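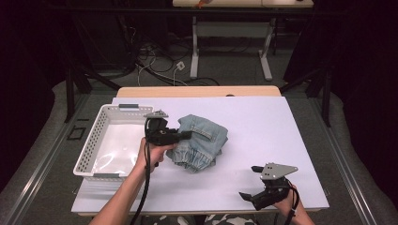 Folded jeans on the white board, slotted basket to the left

To: katcombe-laundry list
Subject: Re: [katcombe-laundry] Denim: fold size and basket liner

On Friday the Tuvum desk wrote:
> We get 10 pairs to a basket before the stack leans. The cuffed
> styles are worst. Do you fold those in thirds or quarters? Also,
> is the clear liner needed if the basket is slotted anyway?

Quarters. Lay one leg over the other, bring the hem up to the waistband, then fold once more. The target is a rough square with the waistband and belt loops toward the far side of the board.

Elasticated cuffs will not lie flat. We leave them gathered at one corner and alternate that corner from pair to pair. With this method the Bhattacharjee order (47 pairs, all light wash) went into baskets without restacking.

Keep the liner. The slots catch rivets and loose threads when a pair is pulled out sideways. Ours is a plain clear one laid inside the basket, untaped.

The shallow baskets with two gray end handles are fine for denim. The deep Drumusent type holds more but is too heavy when full.

Still open: does anyone have a liner size that fits the 29-inch board baskets? Ours rides up at the ends.

Katcombe folding room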